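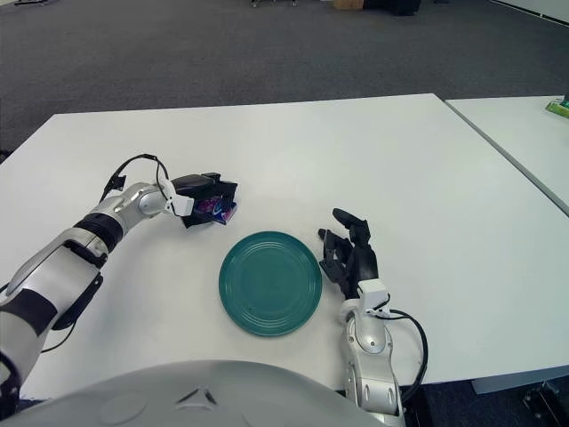 Galtel annexe, July

Notebooks > Manipulation > Rurkon bench > Left wrist faults

Plate task, left hand. Third entry on this fault.

Left hand stopped mid-task again at 14:20 with the package in its grip. Controller logged fault 36 (finger position lost) and held last command. Arm stayed live, right arm stayed live. That second part is the safety matter and I have written it up separately for Kenneth Tosh.

Sequence as run: left hand grasps package, lifts clear of table, moves in to the plate, releases. Right hand waits open beside the plate and takes no part until the release flag is set. The flag never came. Right arm should then have timed out and dropped to safe hold at 30 s. It did not. Elsie pressed the stop.

Log pulled afterwards. Finger encoder traffic drops out for 222 ms, comes back, drops out again and stays out. Both dropouts fall while the wrist is rotating. Nothing odd in motor current before the first one.

Suspect the cable over the left wrist. It goes over the joint in a loop and takes the bend every time the wrist turns. Right side has a wider loop and has not faulted. Not proof, the right wrist does far less work in this task.

Checked with power off:
- connector at hand end seated, latch intact
- continuity good with wrist straight
- continuity intermittent on 2 cores with wrist turned fully in, repeatable by hand

Liya thinks the clamp was put back too close to the joint after the Awad hands were fitted. No note of the clamp position in the fitting record. Please write it down next time.

Timeout: Gemechu found the right arm's timer only starts once the left reports "done" or "aborted". Fault 36 reports neither. Same gap will be in the Arkadis build, same file.

To do
Replace left cable, move clamp back along forearm (Liya)
Treat any hand fault as abort, both arms to safe hold (Gemechu)
Repeat the run at reduced speed with Erlinda on the stop

No two-arm runs until the second item is tested. Left arm alone is allowed, slow mode, one person on the stop.

2 comments · 0 shares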